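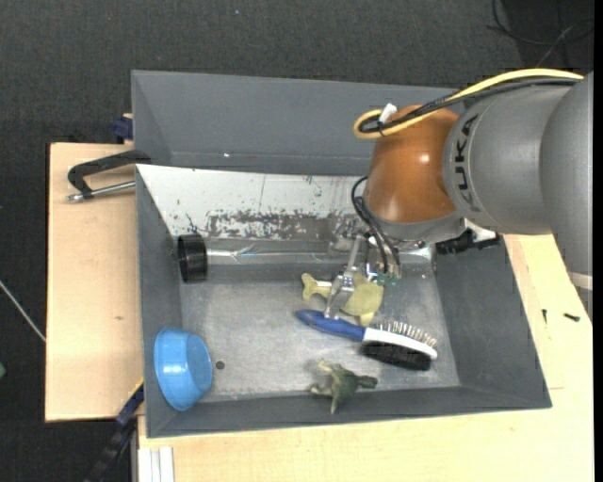 The night the picker let go

Niall Munro laughs when I ask how his January went. "Mate, ask me about February," he says, and puts the kettle on.

Niall looks after the picking arm at Zultness, out at Mollbridge, where it spends its days fishing odds and ends out of a grey bin. Brushes, bowls, toy animals, whatever's been chucked in. It had got through 1577 picks without much bother, and then on pick 1823 it lost its grip halfway across and flung a hairbrush over the bench!

"I was five steps away," he tells me. "It missed me, but I felt pretty silly standing there with my tea."

The culprit was an air hose (a tiny thing, honest) that had rubbed through where it bends near the wrist. Pressure dropped, the fingers went slack and the arm kept swinging at full speed. The alarm was there all right, but someone had set it to wait 500 milliseconds. Niall goes a bit pink. "Someone was me."

He's rerouted the hoses and cut the delay, and now he checks for rubbing every morning before start-up. There's a proper guard on order from Tramden too. Until it turns up, everyone drinks their tea in the hallway.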